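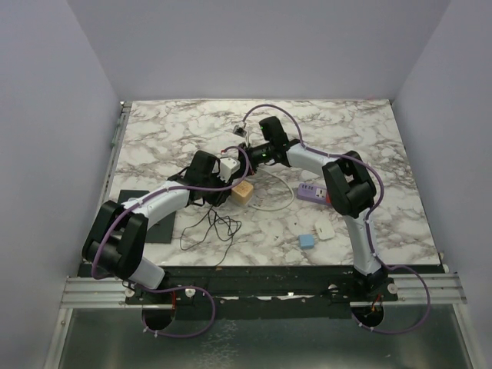 Flullar 3210 Dual Arm Bench Cell

Safety rules and good practice for the user

The Flullar 3210 is a bench cell with two arms on one common rail. It is made for small handling work with both arms together, for example plugs, adapters, power strips and light blocks. On this page we put the product information and also the rules we ask every customer to follow. Please read the rules before you order, because some of them have influence on the room where the cell will stand.

What is included

Two arms with gripper, mounted on the rail
Table with side walls and back wall
Control box with Deteck stop relay
One emergency stop button with 3 m cable
Printed checklist for the operator
Fiston maintenance set (grease, wipes, spare finger pads)

The light curtain for the front side is not included. It can be ordered as an option, see below.

Which standards apply

The arms are delivered as part of a cell, but the risk assessment for your task stays your duty. As a starting point we recommend ISO 12100 for the general method and ISO 10218 parts 1 and 2 for the robots and the integration. If people will work inside the reach of the arms while the power is on, tell us this in your inquiry. Then the limits for contact must be checked for your exact gripper fingers and your exact parts, and it is not enough to write "slow speed" in the document.

The walls keep small parts on the table. They are not tested as a safety guard and you should not count them as one in your assessment.

Rules for daily work

1. Before start, move each arm alone through its full path at low speed. Only after this run both arms together.

2. Keep at least 15 cm between the two grippers in any program where they do not need to meet. When a task brings them close, for example one arm holds a plug and the other one brings a second part, use the shared zone function. With this function the second arm waits until the first one has given the zone free.

3. Check the arm cables every morning. The cable must have enough slack for the highest and the farthest position, and it must pass freely through the opening in the floor panel. A cable that is pulled tight at one end of the movement will be damaged from inside long before you see it from outside.

4. Loose wires on the table belong to the task or they go away. A thin wire can catch on a finger and pull other parts with it.

5. For training with plugs and sockets, the power strip on the table stays without mains voltage. Do not trust the switch on the strip - take the supply plug out of the wall and keep it where the operator can see it.

6. The signal light at a gripper gives information about status only. It does not mean that it is safe to reach in. Press the stop first, then reach in.

7. After any collision, also a light one, stop the work and make the zero check for both arms. Write the result in the log.

Maintenance

Every 8 weeks: clean the rail, check the base screws with the torque key, change the finger pads if the edge is round. Test the stop button and the relay in the same visit. The Fiston set has enough material for 3 visits.

Options

Light curtain for the front, connected to the Deteck relay
Soft table mat, dark gray
Javier quick change fingers, narrow or wide
Second stop button for the back side of the bench

When you change to Javier fingers, the tool weight and the tool length must be entered new in the controller. Many customers forget the length, and then the arm comes down too deep on the table.

Ordering

Please send us with your inquiry: the size of your bench, the heaviest part, a short description of the task, and if people stay near the cell during operation. Delivery time is 8 weeks after we have all drawings. Orders that come in September can take longer.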